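4.2 Flowers underfoot: printed florals on mats and floor coverings

Wallpaper and curtains have had plenty of attention from people who write about pattern in the home, and we have leaned on that work happily in the sections before this one. Floors have had a good deal less. When we first sat down with the survey answers from Gadia and Vernov, we expected the usual talk of carpets and rugs, and we were a little surprised (and, we admit, rather pleased) to find so many people wanting to tell us about cheap printed mats. Of the 213 households that answered, 117 had at least one mat or floor panel with flowers on it, and tulips and roses came up again and again.

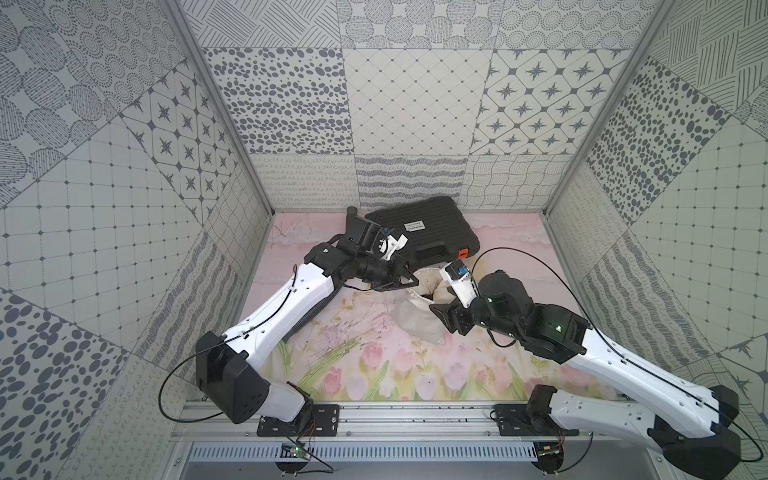 Color was the first thing most people mentioned, and pink was the color they had the strongest feelings about. Some loved it and some had grown tired of it years ago, but few were neutral. We had assumed that people would choose a plain wall to go with a flowered floor, and many did, yet the mixed approach was common too, with a pale pink tulip mat set against gray-and-white patterned tiles, two prints side by side and each left to get on with its own business. Several people told us that a gray pattern "counts as plain" once there is a flower in the room, a remark we have come to find very useful.

The question of scale is harder. A single large bloom asks to be looked at from above, and it loses its shape as soon as a chair or a basket is put down on it.
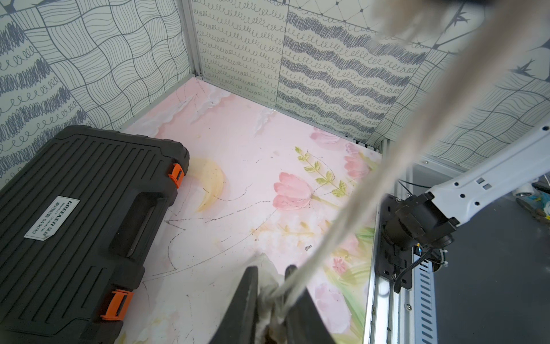
Small repeating sprigs hold up better in this respect, and people with crowded rooms tended to prefer them, even where they had first been drawn to the bigger flower in the store. We went back to the Vernov answers with this in mind and found the same leaning there, though it was weaker in homes with children, where a big cheerful picture on the floor seems to be half the point of having a mat at all. 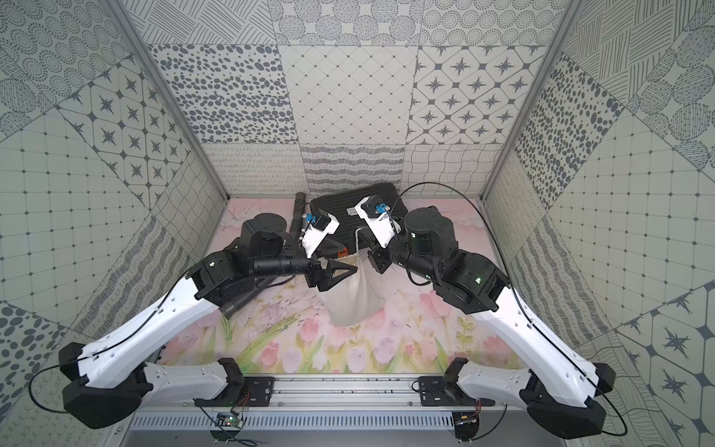 One reader of an early draft felt that we were making too much of taste and too little of price, and that most families buy whichever mat is on the shelf in the size they need. We take the point gladly. The Varkness catalog, our main source for what was on sale, lists far more florals than plain mats in the cheaper range, and we return to this in Section 5. 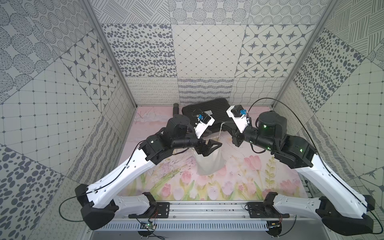

Figure 6. Tulip-printed pink mat used with patterned walls.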